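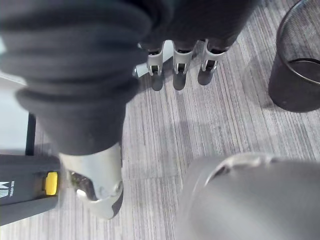 Two arms in black sleeves over the carpet, Kultis open day.

tinwhistle42: Back from the open day at the Brundonthorpe site. They do tidying. I drove 200 miles to see tidying, which my wife pointed out is available at home. Still, I liked it. The sleeves make the arms look dressed for a funeral.

Dalisay_fan: Did they let you pick the objects?

tinwhistle42: No. House bottle only.
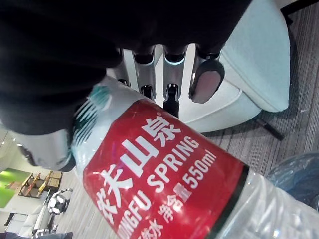

Fingers on the 550ml water bottle. Red label, blue bag on the floor beside it.

gearmouse: So they rehearsed with one bottle and charged for parking. I saw the Forkness demo in December and it was the same deal. Show me a sock.

tinwhistle42: Parking was free. Coffee was $4.

Dalisay_fan: Unfair, gearmouse. A smooth bottle lying at an angle is a lousy thing to grab. I've dropped 2,000 of them myself – with hands.

gearmouse: Rigid object, known shape. Bags are the hard part.

tinwhistle42: Funny you should say that.

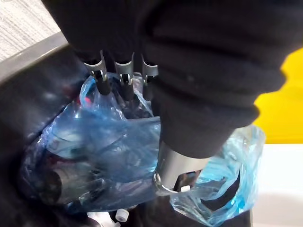 Fingertips in the blue bag, down in the dark gray bin.

gearmouse: OK, that's a bag. Pinching one isn't the same as handling one.

Dalisay_fan: Moving the goalposts is also a manipulation task.

gearmouse: I'd still like the sock.

Comments (3)

pelham_b: Is there another one before spring?

oldsolder: Went at noon, stood behind a tall man. Nice hat.

rivetqueen: Four bucks for coffee??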